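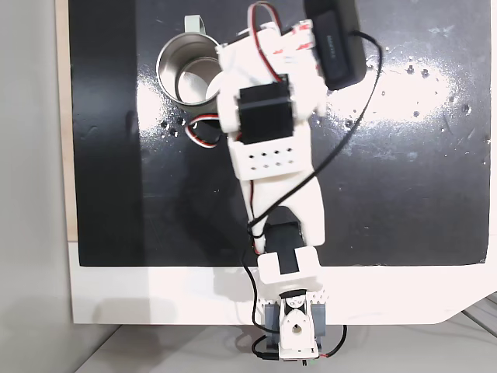 4.11 Reach and grip check

1. Set the Rokska controller to manual. Jog the arm over the board at 325 steps per second.

CAUTION: Keep fingers clear of the gripper while servo power is on. 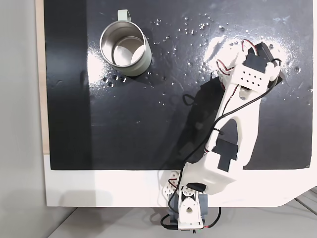

2. Check cable slack at each joint. Add a tie wherever a cable can reach a bracket.

3. Place the test cube on the board and stop the finger short of the surface.
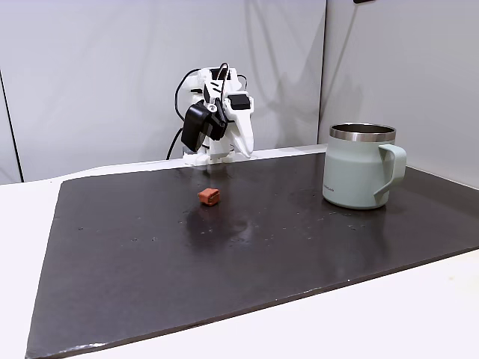
Fig. 4. Arm behind the cube, mug at right.

4. Lower the finger beside the cube. Save the pose as slot 77.

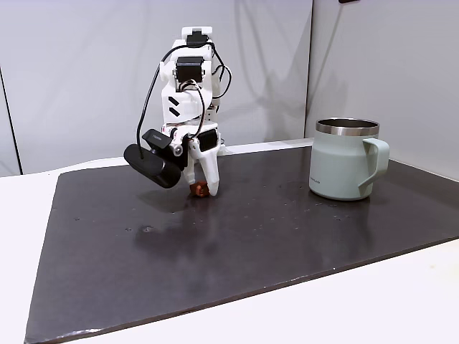
5. Close the gripper at low torque. If the cube slides, wipe the board and repeat from step 3.

NOTE: Slot 77 is erased by a firmware reset.

Pratus Arm Build Guide | © Andatport Workshop | Contact | Back to top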